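Deltbridge to host two-day coastal race this August, hills included

Entries open Thursday for the Trokness Traverse 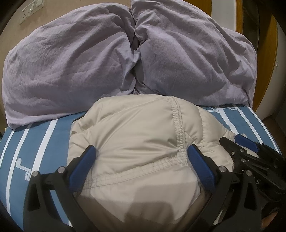

A pale quilted puffer on a striped blue sheet. Layers are recommended for the Traverse, even in August.

DELTBRIDGE: The Trokness Traverse returns to the coast at Deltbridge this August, offering two days of running, swimming and paddling to anyone who feels their summer has so far been too comfortable. Entries open on Thursday at 7am. There are 600 places, and last year's went before most people had finished breakfast.

The race begins on the harbour slipway at Deltbridge and ends on the beach at Trokness, a journey that takes eleven minutes by bus. Competitors will take rather longer, as the course goes by way of the headland, the estuary, the headland again and a flight of 708 steps known locally as the Danzer Stair. The steps have been cut into the cliff at a variety of heights, apparently by people who had never met.

Race director Steinar Riis, who designed the route and has run it once, said he was pleased with the changes made for this year.

"We had a lot of feedback after the last Traverse, some of it in writing," he said. "People told us the second climb was too long. We have listened, and moved it to the first day."

Saturday's stage opens with a run along the sea wall, followed by the swim across Deltbridge bay. The swim is timed for slack water. Entrants who recall last year's swim, which was also timed for slack water, will be glad to learn that a new tide table has been bought. From the far shore the route climbs the Danzer Stair and follows the cliff path to the overnight halt at Drokenitz Farm, where there is camping, hot food and a barn for anyone whose tent has gone on to Trokness without them.

Sunday starts with the estuary paddle. Competitors may bring their own kayak or board, or hire one from the organisers when they enter. Hire boats are stable, sturdy and not at all quick. The final leg is a run over soft sand to the finish, where there will be a brass band if the band agrees to the time, and a smaller band if it doesn't.

The Traverse can be entered solo or as a team of two. Pairs may divide the stages however they like, provided that both members complete the Stair. This rule was brought in following a number of broken friendships and one very quiet car journey home.

Reigning champion Parviz Babaei will be back to defend his title. Babaei, a piano tuner from Trokness, won last year after the two leaders took a wrong turning at the top of the cliffs and ran an excellent time to the golf club.

"I would like to win it properly this year," he said. "I'd also accept winning it the same way. I have been training on the steps since the spring and I still dislike them."

Signs at the cliff-top junction have been made larger. The golf club has asked us to mention that it has a dress code.

For those who prefer to watch, there is no charge at any point on the course. The sea wall offers the best view of the start and the swim, and the café beside it opens early on both mornings. The top of the Danzer Stair is popular with spectators who enjoy facial expressions. Anyone planning to watch from Drokenitz Farm should use the lower field for parking and close the gate, as the goats have a history of taking part.

Younger athletes have their own event on Sunday morning, the Little Traverse, run entirely on Trokness beach. It comprises a dash, a paddle to knee depth and another dash. Parents are reminded that coaching from inside the water is against the rules, and that this means them.

All solo and team entrants must carry a whistle, a foil blanket and a warm layer for the cliff section. Wetsuits are optional for the swim, although Riis describes them as "optional in the way that shoes are". Full kit will be checked at registration, which opens at 6am on the Saturday in the old lifeboat shed. A pocketful of biscuits does not count as safety equipment, but will not be confiscated.

Buses will run from Trokness back to Deltbridge on Sunday afternoon for finishers who have left cars at the start. The last one leaves at 6.30pm. Drivers have been asked to be patient with passengers who need time to manage the step.

Accommodation in Deltbridge fills quickly over the race weekend. The harbour guest houses are closest to the start and several will serve breakfast at 5am on request, without necessarily smiling. Trokness is the better choice for those who would like to fall directly from the finish line into a bed.

Entry forms, course maps and the rules on goats are available from the Traverse office on Deltbridge harbour. Forms must be signed by the person intending to compete, following a misunderstanding between brothers.

ENDS

Notes to editors

Media passes for both days may be collected from the lifeboat shed. Photographers wishing to work from the top of the Danzer Stair should allow plenty of time, as there is no other way up.

Interviews with Steinar Riis and Parviz Babaei can be arranged through the Traverse office. Babaei is not available on weekday mornings, when he is tuning.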